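Gunder G5 announcement in February, anybody else waiting?
557 views, 9 replies
Reading time: 3 min

pocketlint_dan
So my carrier's store rep told me yesterday that the Gunder G5 is getting its launch event in February and that they've already been told to clear shelf space. I've been nursing a G3 with a dying battery for way too long (it drops from 47 percent to dead if I open the maps app) so I'm pretty excited! Is it worth holding out or should I just grab a G4 while they're discounted?

mollano_fan
Store reps say stuff like this every year. Mine swore the last Mollano would have a headphone jack. I'd wait for the invites to go out before I plan anything.

tessellate
Wait. The G4 camera is mushy indoors and the G5 is supposed to fix that. If your G3 can limp along until spring, let it limp. A new battery at the Kozłowski kiosk in my mall was 37 dollars and took them less than an hour.

pocketlint_dan
Huh, I hadn't thought about a battery swap. Did yours keep the water seal?

tessellate
No idea, I don't take it in the pool lol. They did say they wouldn't guarantee it.

Ferenc Erdős
I have to disagree about the G4 camera. I've had mine since summer and it does fine indoors as long as you turn off the "vivid" setting, which makes everything look like candy. I list a lot of old clothes online and buyers care about the color being right. Vivid turns every blue into the same blue.
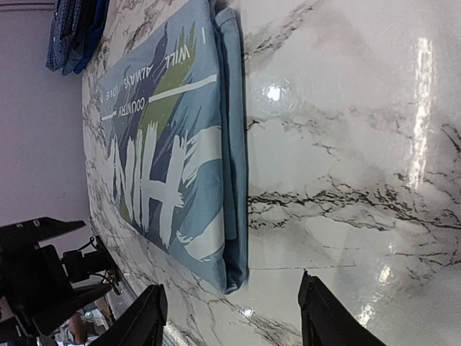 Light blue tee, folded, big print on the front

I'm picky about this stuff, and with vivid off the G4 gets my blues close enough that I haven't had a return over color yet. So if the only argument for waiting is the camera, I'd say take the discount and spend the difference on a decent case.

mollano_fan
Sorry but one guy with no returns isn't a camera test. My sister has the G4 and her dog is a brown smear in every photo she sends me.

Ferenc Erdős
Dogs move, shirts don't. I'll give you that one, it's bad with anything moving.

Mehrangiz Karimi
Coming at this from the other side, I don't care about the camera at all, I want to know if they're finally putting in 80 watt charging. The Illik blog said yes and then pulled the post the same evening, which makes me think somebody got a phone call. Or they just got it wrong, they've done that before too. Dan, what does the G4 cost at your store right now? Mine has barely moved on the price and I was hoping to use yours to haggle.

pocketlint_dan
I'll ask when I go back for the cable I left there. I think I'm going to do the battery swap and then wait for the event. If the G5 is huge like everyone is saying I may end up with a G4 anyway, I've got small hands and I like to text with one thumb.

23 comments hidden by your filter settings
Contact us | Forum rules | Back to top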